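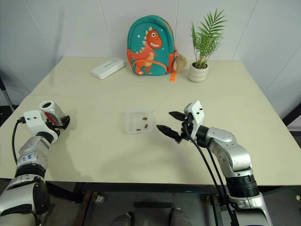
What should go into a small child's day bag?
Less than you'd think: a hat, a snack, a change of clothes and one small thing to fiddle with on the bus.

Roscoe Mercado has been packing kids' bags for 17 years, first for his own three and now for the littlies at the Pilleldale holiday program, and he'll happily talk about it until the tea's gone cold (mine did, twice!).

"People start with the bag," he tells me. "Start with the table. Clear it, put the backpack at the back where you can see it, and lay out what you're thinking of taking. Then have a good hard look at it all."

He's fond of a bright backpack, dinosaurs especially, and reckons a charm clipped on the side is worth its weight in gold when 60 bags are piled in a hallway. Little clear containers are another favourite, for hair ties and bandaids and the sultanas that otherwise end up in the lining.

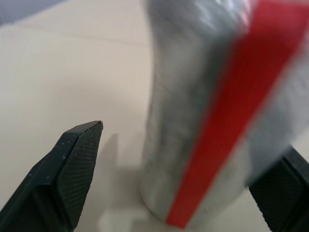

Barrett Lyons
Home and family writer, Pilleldale

And the taller things, the bottles and tins and tubes? Roscoe stands them along the back of the bag, closest to the child's spine, and he won't hear of laying them flat. "I learned that on a trip out to Roma," he says, laughing. "Sunscreen through everything, and it was only June, so I don't know why I'd even packed it."

The whole job takes him 15 minutes, and he likes the child to do the last bit. "Let them do up the zip. They'll want to open it again to check, and that's fine, let them do that too."

I asked about power banks, as my own lot are forever after one. He keeps his in the grown-up's bag, with the keys.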